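The Two Tables

The Grerngate office closed at the end of March and everything that could be carried went to Trasside in the back of a hired van. The desks stayed behind. They had been screwed to the wall by somebody long before our time, and the landlord said they were his.

So at Trasside we worked on tables. There were two of them in the room already, pale wood grain, different sizes, and we pushed them together under the light. They were meant to be the same height and they nearly were. If you slid a sheet of paper from the left one to the right one it caught on the edge and stopped.

He took the side facing the door. He had been with Pichon for 23 years and I had been there for one, and it didn't occur to either of us that he might sit anywhere else. I sat across from him, so that what I mostly saw of him was the back of his laptop.

Our job was the Floketti account. Floketti made blinds, and had made them for a great many hotels, and Pichon had kept the fitting records. There were 1,608 of them. Each one had to be checked against the list and marked as kept, sent back or destroyed. He did the list and I did the paper.

He had brought a wooden organiser from Grerngate on his knees in the front of the van. It was thin brown board with slanted slots going up like steps, and he put it on the bigger table on the first morning, before he had taken his coat off. At Grerngate it had been on the shelf above the kettle and I had never seen him use it.

"What goes where?" I asked.

"Front is today," he said. "Back is not today."

I asked about the slots in between and he said we would find out.

By Wednesday we had got into a way of doing things. He wore the navy polo shirt they had given us for the trade fair, and he worked with one hand on the mouse and the phone lying flat beside the laptop. I read out a number. He clicked. I read out the next one. Sometimes he said "again", and I read it again, more slowly. 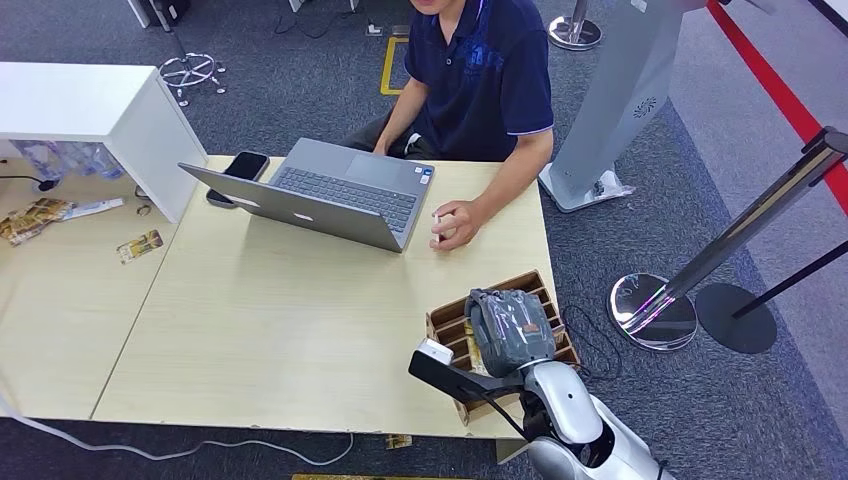 The middle slots

It was the afternoon of that same Wednesday when I read out a number and he didn't click.

"Again," he said.

I read it again. It was a hotel on the coast, 12 rooms, fitted in one day. The sheet was thinner than the others and the writing was in blue pen. At the bottom it said that the blind in the top room had been hung upside down at the owner's request.

"Is it on the list?" I asked.

"No."

"Then it's destroyed. Anything not on the list is destroyed. That's what they told us."

He held out his hand and I passed it over, lifting it clear of the join between the tables. He read it for longer than it took to read.

"That's my writing," he said.

I waited for him to tell me about it. I thought there would be a story about the owner, or about the top room. He folded his arms and looked at the sheet lying in front of him, and then he put it in one of the middle slots of the organiser.

"Is that kept?" I said. I had to write something in the column.

"It's in the middle," he said.

I wrote a dash. We did 15 more before we stopped for tea, and all of them were on the list.

Friday week

There were other sheets after that. They weren't all in his writing. One was for a school that had since been pulled down, and one had a child's drawing of a cat on the back, and one was only a phone number with "ring after six" beside it. I began to put them into the middle slots myself without reading them out. He saw me doing it and carried on clicking.

We finished the account a day late. The kept ones went into boxes, the sent-back ones went to Floketti, and a man came with a bag for the rest. He asked whether that was everything.

"That's the lot," my colleague said.

The man signed my form and went down the stairs. It was getting dark by then. We pulled the tables apart, as we had been asked to leave the room as we found it, and there was a line of dust on the carpet where they had met, along with a paper clip and two of my pens.

He put his laptop in his bag and his phone in his pocket. Then he picked up the organiser with both arms, the papers still in it, and stood by the door while I looked for the light switch.

"You could take the cat," he said, when we were out in the corridor.

I took the cat. It's on the side of my fridge now, with the fitting record facing inwards.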